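Reading time: 9 minutes

Buying a Two-Armed Bench Kit: Notes for Week 6
Small Automation for Small Shops
Handout prepared by Ľubica Kováčik, with lab notes from Jinfeng Dong

Read this before Tuesday. Bring the Allgate quote sheet, which you were given in Week 4 and which I know most of you have lost. There are spare copies in the tray by the door.

1. What we are looking at

The product for this unit is the Hutum bench kit, sold by Allgate: two small arms that face each other over a table, a camera on each arm, a dark enclosure to put around the whole thing, and software that lets one person drive both arms and save what they did. Allgate calls it "a complete bimanual workcell in a crate." It comes in three crates. Keep that sentence in mind as a fair guide to how the rest of the brochure should be read.

You are not being asked whether it is a good robot. You are being asked whether a shop with six employees and one spare corner should spend money on it, and what they should get in writing first. These are different questions, and last year about half the class answered the first one at great length.

2. What it costs, and what it costs after that

Base kit: $3,556. This buys the arms, the motors, the grippers, the cables and a power supply.

Camera pair and mounts: $400. Listed as optional. The software will start without them and will then sit there asking for them, so treat them as optional in the way that shoes are optional.

Enclosure: $200. Poles, fabric and fittings. Allow an afternoon and a second person who likes you.

Service plan: $2,257 for the first year. Covers motor replacement, phone support and "priority parts." I asked what the parts were given priority over. I was told this would be looked into.

Add those up yourselves and write the total at the top of your worksheet. Then write the total without the service plan beside it. Most of your argument will be about the gap between the two.

3. The bench as we run it

Our kit lives in the back half of the Stunedmont lab. Jinfeng put it together in July and has since rebuilt the left wrist twice, both times because of a screw that the manual shows in one drawing and leaves out of the next. If you take one practical habit from this course, let it be reading every drawing in a manual before picking up the first tool.

The table is set with a mixed lot of household things. Allgate's own demo uses foam cubes, which are light, grippable, all the same size and found in no shop I have ever visited. We use objects that differ in the ways that matter: hard and soft, wide and thin, things with handles and things that refuse to hold a shape.

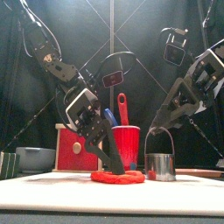
Fig. 1. Left gripper in the rope, right gripper on the bucket handle.

Look at the two jobs in Fig. 1 as a buyer would. A thin wire handle is a small target. The fingers have to arrive at the right height and the right angle, and if either is off, the handle swings and you chase it. Rope is the opposite sort of trouble. You can hardly miss it, but whatever you close on, the rest of it has its own plans. A vendor who shows you only one of these is showing you the easy half of something.

Notice also how flat and long the fingers are. They suit thin things and edges. Hutum sells a wider set, and Chenxi Lei, who ran the comparison for us last term, found them better on cups and worse on everything else. Her write-up is in the course folder. It is short, and has a table, and I recommend it as a model of how to report a result without falling in love with it.

4. Five claims from the brochure, with remarks

"Sets up in under an hour." Two people who had done it before might manage the arms in an hour. The enclosure is separate. The software account is separate again, and needs a code that arrives by mail.

"No programming needed." True for recording. You drive the arms, it saves the session, and you can play it back. Getting from a saved session to an arm that does the job alone is another matter, and the brochure goes a bit quiet there.

"Handles everyday objects." Ask which objects, how many tries, and who was driving. If the answer is "our engineer," ask whether the engineer comes in the crate. (Which crate?)

"Quiet enough for an office." Depends on the office. The motors whine when they hold a load. You stop hearing it after a week and your visitors don't.

"Expandable." This means there are more things to buy.

I don't want you to come away thinking the company is crooked. The arms are decent. The joints are sturdy, the cables are longer than they need to be, and spare screws are included in generous quantity, possibly as an apology. The trouble is with the sentences, and reading sentences is what you are here to learn.

5. Floor plan and reach

Reach is where small shops get caught. The brochure gives one number for how far an arm can stretch. It does not tell you how much of the table both arms can work in at once, and if you are paying for two arms, that shared patch is what you are paying for. 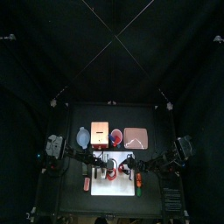

Fig. 2. The whole bench, arms meeting over the white board.

In Fig. 2 both grippers are close together over the middle, and that is good country for them. Now look at the back row, where the bowl, the box, the cup and the pink tray stand. For each one, decide which arm you would send and where the other should wait. Then do the same for the orange and green objects off to the right of the board. On your worksheet, shade three zones: left arm only, right arm only, both. People are usually surprised by how small the third one comes out.

Some questions a real customer would have to settle before ordering:

Where does the operator stand, and can they see past the arms?
Who clears the table between runs? (Somebody does. Put their wage in.)
Will the work fit inside the enclosure, or is the shop buying fabric walls for a job that is wider than they are?
What happens to the parts that land outside the reach of both arms?

The last one sounds silly until you have walked over to pick up the same part for the ninth time in a morning.

6. The rival quote

For comparison you will also get a quote from Tan, a smaller outfit that rents a similar pair of arms by the month and sends a person to install them. The rental looks expensive for three months and sensible for one. After that it depends on how honest the shop is about how long it plans to keep trying. Xiaoyan Dai will present the Tan side in class. She used to sell packaging equipment and will be playing the salesperson, so hold on to your wallets and write down any number she says quickly.

7. What to hand in

One page, addressed to the shop owner, who is busy and does not care about joints. Say buy, rent or wait. "Wait" is allowed, but you must say what you are waiting for. Attach the worksheet with your two totals and your shaded reach map.

Do not include a history of robotics. I have read it.

Marks go to a clear recommendation, to costs that add up, and to at least one question for Allgate that their brochure does not already answer. Spelling the product name correctly would be a kindness. There were four versions of "Hutum" in last year's pile, one of them with a hyphen.

8. If you want bench time

Sign up with Jinfeng. Sessions are in pairs, one driving and one writing. Tie back sleeves and hair, keep hands off the table while the motors are on, and learn where the stop switch is before you learn where anything else is. Put the objects back when you're done. The rope goes back coiled. I will know.

Get new handouts by email when they go up. No more than one message a week. Enter your address to subscribe. You can unsubscribe at any time.

Comments (4)

Hongmei Pan
We bought the base kit for our repair shop and skipped the service plan. One motor went in the spring and the replacement took five weeks to get to us. I'd still skip it, but I would buy a spare motor on day one and keep it in a drawer.

Chenxi Lei
Small fix for section 3: the wide fingers were also better on the bowl. Worse on everything else is otherwise fair.

benchrat
Does the $400 get you both cameras or one? The quote sheet I have says "camera (pr)" and I've been burned by that before.

Ľubica Kováčik
Both. I asked, and made them put it in an email. Chenxi, noted, I'll change it for the next group.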